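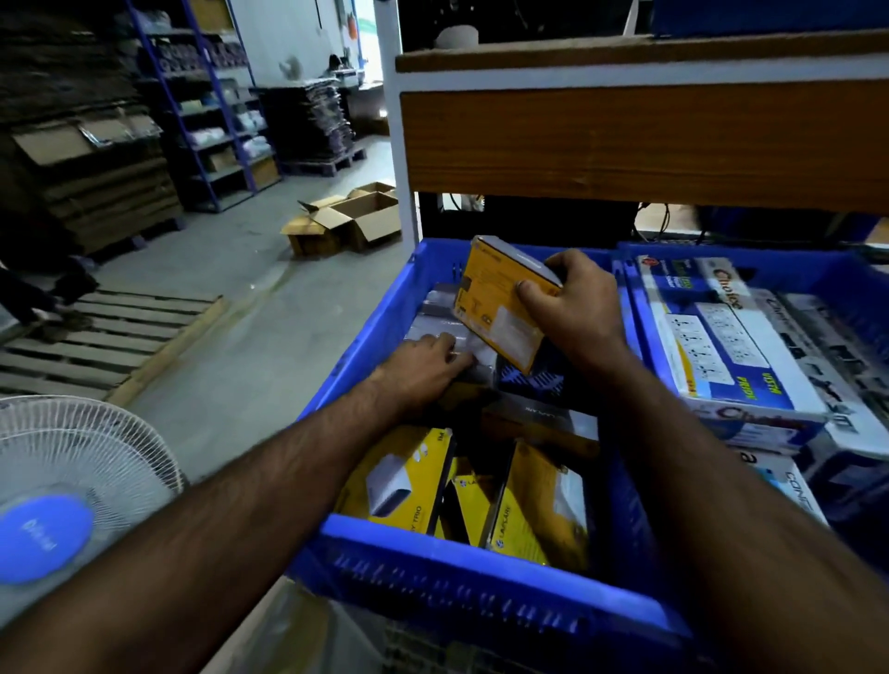 September 1, 2025

Humidity again. Second entry on the Esto unit, and I am less convinced than I was after the first.

The claim, for whoever reads this without having sat through the sales call: Esto says their passive panel will hold a small storage room under fifty percent relative humidity through a normal summer, no power, no drain, panels swapped once a season. Vlasta wants to know if we should buy panels for both back rooms before the winter order closes. My job was to look at the data and say yes or no. I don't think the data can say either yet.

What we have. One Koltov logger on the shelf upright next to the panel, one by the door, both set up in April. The export from the shelf logger is 3520 rows. I read through the plot twice before I noticed that a long run in the middle repeats the same value to the last decimal. Humidity in a real room does not do that. Flagging it by hand, 994 rows are a flat line and I am throwing them out. Vlasta Kadrić thinks the sensor was just sitting in a very stable room. I think it hung. The door logger moved up and down the whole time those rows were flat, and it is only a few steps away.

So the nice summer average in Esto's report, the one they made from our file, has a frozen sensor in it. I wrote to them. They replied that the trend is "unaffected." I have asked how they know and have heard nothing.

Salt test. Did this properly this time. Table salt, enough water to make a slush with plenty of solid left, in a bottle cap, cap and logger sealed in a freezer box, left overnight on the bench away from the window. Should settle close to seventy-five percent at room temperature. The shelf logger came out low by roughly 2 points, the door logger was close enough that I would not argue. The old Chauvin dial read high, but it has read high for as long as I've been here and at least it is consistent about it.

A low reading on the shelf logger matters more than it sounds. That is the one next to the panel. If you put the logger that reads low beside the product and the one that reads right by the door, you get a difference that looks like the product working. I don't say anyone did it on purpose. The rep handed us the loggers in one bag and we hung them wherever our hands went. But the gap in the report is not much bigger than the gap in the freezer box.

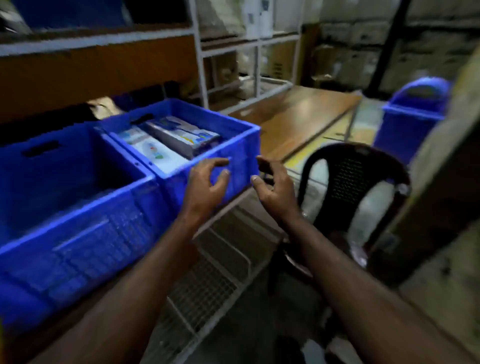
Second worry is placement. The shelf logger hangs almost against the panel. Of course the air is drier there, you could say the same for a bag of rice. What we care about is the air at the back, down low, where goods sit for months and the outside wall is coldest. No logger has ever been there. I asked Vlasta if we had any reading at all from floor level and the answer was the Chauvin dial, once, on a day she didn't write down.

Third, the door. We changed how we use that room over the summer. Before, it was open most of the morning. Since the new hinge went on it closes by itself. A room with a shut door has less damp hallway air coming in, panel or no panel. Nothing in the report mentions it, and I can't blame them too much for that as I didn't tell them, but they didn't ask either.

Vlasta's counterargument, which I am writing down because it is a fair one: the cartons feel better. Last year the bottom ones went soft at the corners and this year they haven't. She handles them more than I do and I trust her hands more than I trust the graph. But last summer was also the one with the blocked gutter on that side, and the gutter has been cleared. That is two changes plus the panel and one result. I could make a case for any of the three.

Looked at the Evora powered dryer for comparison. Their sheet is more honest in that it gives the test temperature, and less useful in that the temperature is far hotter than our back room ever gets. These compressor units lose a lot of their pull as the air cools, so whatever they get in a hot test chamber we would get less. How much less the sheet doesn't say. There is a footnote symbol with no footnote. It also needs emptying or a hose, and the only place for a hose is across the doorway.

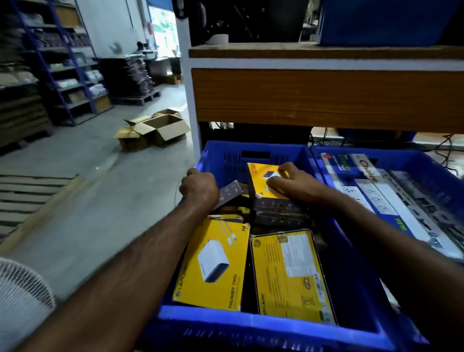
Things I'd want before spending money:

– Swap the two loggers. If the "dry" reading follows the logger and not the panel, we have our answer and it costs nothing.
– Repeat the salt test after the swap, both in the same box this time. I did them one after the other and the bench may have been warmer for the second.
– Panel out of the room completely for 2 weeks, then back in for the same length of time. Door habits unchanged.
– One reading spot at floor level, back wall. Borrow the dial if there is no third logger.
– Weigh the panel. If it is taking water out of the air it has to get heavier. I can't believe we didn't weigh it when it went up. Esto should know the dry weight, asked them for that too.

The weighing is the one I would bet on. Kitchen scale, same time of day, write the number on masking tape on the frame. A panel that stops gaining early in the season is full and is just decoration after that.

Problem with all of it is that the damp season hasn't started properly, so a good result now proves little. Vlasta says the discount closes before then. I said that was a reason to be more careful, she said it was a reason to hurry, and we left it there.

Loggers swapped late afternoon. Shelf position now has the one with the scratched case. Clock on the other was an hour off, corrected. Check the first download for flat stretches before plotting anything.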